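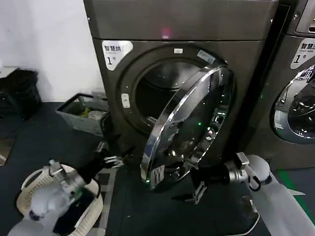 Good practice for a robot in the laundry room starts with the machines, well before anyone writes a task for the arms. A robot that loads and unloads laundry needs to find the same things in the same places every time, and so do the people who share the room with it. Put a label on every machine, high on the front, where an open door won't cover it. The dryer with its door swung open to the right still shows its number one sticker at the upper left, and the washer beside it has its own sticker at the upper right. Use the same names in the robot's task list as on the stickers. If two machines are both number one, the label must also say which washes and which dries.

Doors
Open the door all the way before an arm goes near the drum. A half-open door can drift back. Never let the arm push on the glass. Teach it to hold the rim, and set the closing force as low as the latch will accept. On our Kelon arms we keep speed at 30 percent whenever a gripper is inside a drum.

Baskets
Pick one type of basket and stay with it. A stiff plastic one with a wide rim is easier for a gripper than a cloth bag. Set it on the floor near the door but clear of the door's swing. Fill it to 80 percent at most, or socks go over the side. Bins for other things go against the wall.

Floor
Mark the working area with tape. Ours is 2 meters deep, measured from the front of the machines. Keep bags, shoes and hangers out of it. Mats must lie flat with no curled corners. Replace tape when it lifts.

Cables
Tie back any loop that could catch on a door handle or a basket rim. Check the ties at the start of each shift. Move both arms slowly through their full reach after you change a tie.

People
One person is in charge of the stop button and stays within reach of it. No hands in the drum while the arms have power. Anyone can call a stop, and the person on the button doesn't ask why first.

Records
Write down every dropped item, stuck door and stop in the Radora log. Wipe the gripper pads daily and change them after 100 loads. Detdale sites use the same sheet. The Barros site will move to it in July.

Lint filters are still cleaned by hand. Switch the dryer off, let it cool, then pull the filter.

Page last changed 24 Mar 2021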